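Words I keep in a box

I stopped paying for Edeo in the spring. It is a good program and I do not want to complain about it, but after 17 months it was telling me I had learned 2,886 words, and I still could not explain to the woman in the pharmacy where exactly my back was hurting. I said "behind me." She looked behind me.

So I went back to paper cards, the same kind I made in school. On one side I write the English word, on the other side a sentence where I have really met it. No translation. This rule is the most difficult one, and I break it for the names of fish and trees, where a sentence does not help at all. You can read "he leaned against the alder" one hundred times and still not know what stands there.

The cards live in a metal box which was for biscuits before (cookies, I should write, my spelling is American now but my head still mixes). I take out 22 each morning, before coffee, and I read them aloud. Why 22 I can't say very well. With 30 I was becoming angry and with 15 I felt that I was cheating.

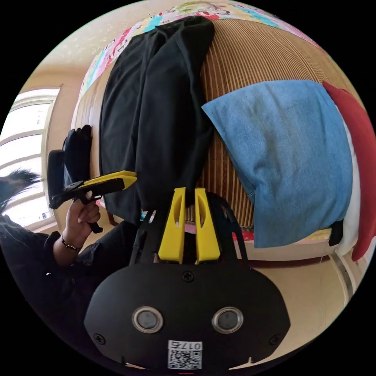

Bedroom, October.

The first problem of the paper method is that the easy words are not in the box. When I lived my first year in Killness I bought the Ackroyd list, a thin book which promises the 1,000 words you need the most. I knew almost all of them already, and I was proud for one evening. Then I went to rent a room and the man on the phone asked me if I minded a "draft." In the thin book there is "window," there is "door," there is "cold." The draft is what happens between these three, and it was not there. I told him I like drafts very much. I paid for this the whole winter.

Since that time I collect mostly small words from the house. Hinge, latch, drain, sill, lint. People who learn languages at university often know "sovereignty" and do not know "lint," and I was one of them. I wrote a long paper in English about river trade, with footnotes, and in the same month I called the thing you sweep the dust onto "the dust spoon." It is a dustpan. My neighbor still says dust spoon to me when we meet at the garbage cans — in a friendly way, I think.

The second problem is words which look like twins. Crease and wrinkle. Fold and pleat. Blanket, cover, comforter, quilt. I ask people what the difference is and they become very sure for a moment, then not sure, and then they say that it does not matter. For them it does not. They choose the correct one without looking, as I do in my own language, where I also could not explain anything. My cards for these words have two or three sentences, and some have a question mark in the corner, which means I should listen more.

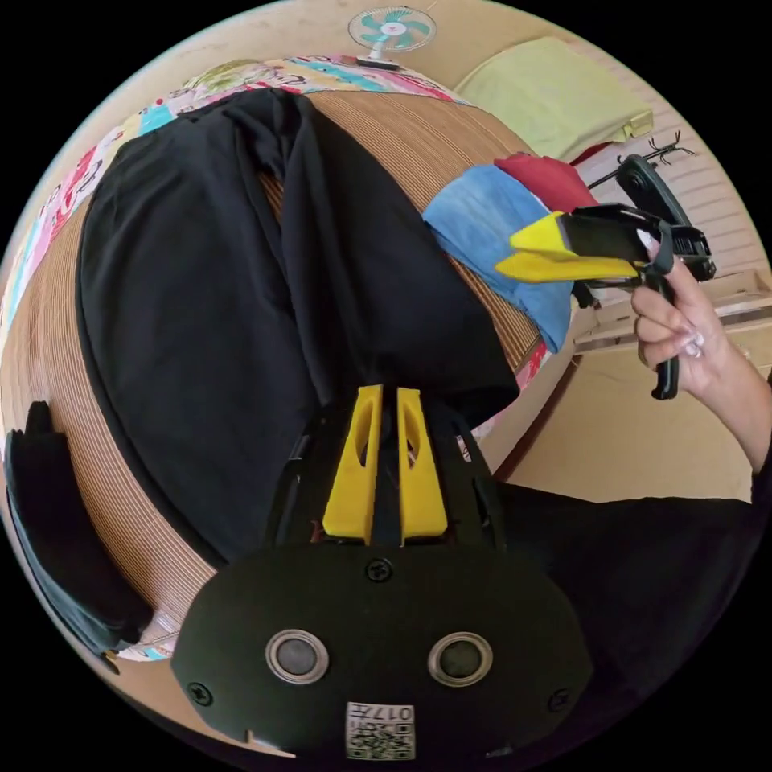 Verbs are worse than nouns, and the worst are the short ones with a tail. Put on, put off, put up, put up with, put away, put out. In my school we learned them in a table, by alphabet, and I can still see the table, but I can't find anything in it when I am speaking. What helped me was to take one thing and go through all the verbs that people use with it. A black piece of clothing on a brown striped mat is spread out, or laid out, or maybe smoothed out, and each of these says something a little different about the person who did it. Spread out can be quick. Laid out sounds like somebody has a plan for the evening, and the same word is used for a dead body, so I am careful with it. After I had filled a few cards in this way I noticed that "out" was doing the same work in all of them, it makes the thing wider or more open, and then "stretch out" and "roll out" came almost free of charge. The table never told me this.

I tried to do the same with "up" and had to stop. Eat up, dress up, give up, wash up, hang up. If there is a system I would be glad to receive a letter about it.

The third problem is the labels. I read everything that is printed on packages, which makes me slow in the kitchen and in the bathroom. For a long time my favorite was a bottle of Clenomix, where it says to "treat stubborn stains promptly." I knew stubborn only for children and for my grandfather. I took the word for a mistake, then for a joke, and only much later I heard a stubborn cough on the radio and understood that in English a thing can also refuse. I like this very much. My card for it has the bottle sentence and the cough sentence, and I have since added a stubborn lid.

But label English has its own danger, you begin to speak like a bottle. I once told a guest to "rinse thoroughly" his cup. I also said to a child in the library, "keep away from heat," when she was sitting near the radiator, and her mother laughed so much that she had to go outside.
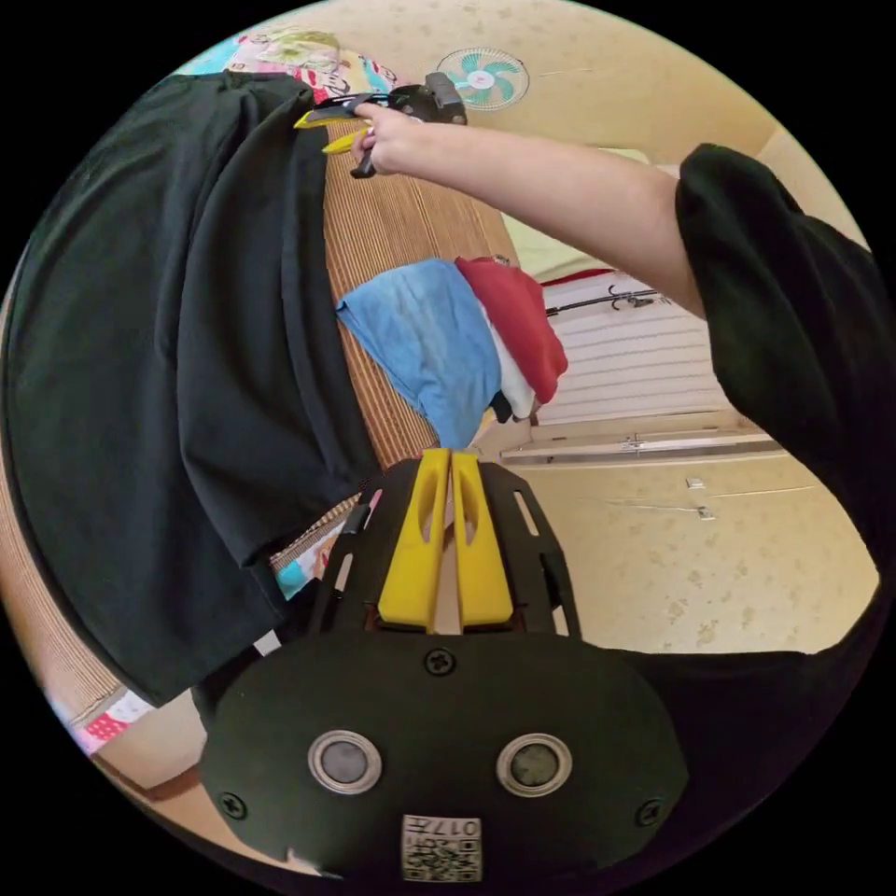 A reader wrote under my last post that cards are a waste of time for an adult, and that I should just read novels and let the words come. Another comment, shorter, said that paper can't tell you the pronunciation and I will learn everything wrong. I thought about both for some days. To the second one I must say yes. I said "hinge" with a hard g for most of a year, and I said it with confidence, to a carpenter. Now I listen to each new word before it goes into the box, and I put a small line under the part that is loud.

With the novels I agree only half. I read novels too, and the words come, but they also leave again, the same night. In a good story I do not stop for "latch." I understand that somebody went in, and I turn the page. The card makes me stop. It is boring and it takes 20 minutes and I have to find my glasses first.

What I would change, if I started again, is the handwriting. My early cards are very small and very neat, I was saving paper, and at six in the morning I can't read them. I am copying them now onto bigger ones, a few each evening. During the copying I found "draft" three times, in three different pens. Also "thorough," "through," "though" and "tough" on the same card, with no sentence at all, only an exclamation mark.

Next are the words for rain. I have drizzle, shower and downpour, and one which I heard at the bus stop and wrote down as "spitting," though I would like to hear it a second time before I use it with anyone.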